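Lollitholm Community Choir
Minutes of the general meeting, 5th April

The meeting opened late, the key to the hall having been in the other coat. Minutes of the January meeting were approved after one correction: the soprano section did not "storm out" but "left early."

Money. The balance stands at $778. Of this, $84 is owed to Pamura for the reprinting of folders, the first batch having read "Lollitholm Community Chair." A motion to keep the misprinted folders for rehearsals passed without debate.

Summer concert. Five pieces are settled. The sixth, "Després," remains in dispute. The altos find it moving. The basses find it low, even for them. It was agreed to sing it through 2 more times and then vote, with no humming during the count.
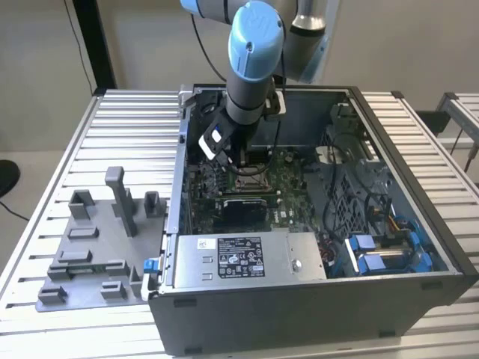
The question of the piano was raised again. The tuner's opinion is that it can be tuned or it can be moved, and that we should pick one. The meeting picked tuning. The piano will stay where it is, in front of the fire exit sign but — the meeting wishes this recorded — not in front of the fire exit.

Refreshments. Skusamix has offered us their fruit punch at a discount. Those who tried it last year spoke against. Those who hadn't were curious. Tea will be served.

Dress. Black, as before. Navy is not black. The tenors asked that this be put in writing, and it now has been.

Any other business. A member asked if the warm-up could be shorter. Another asked if it could be longer. Both requests were noted.

Next meeting: after the concert, same hall. Bring your own mug.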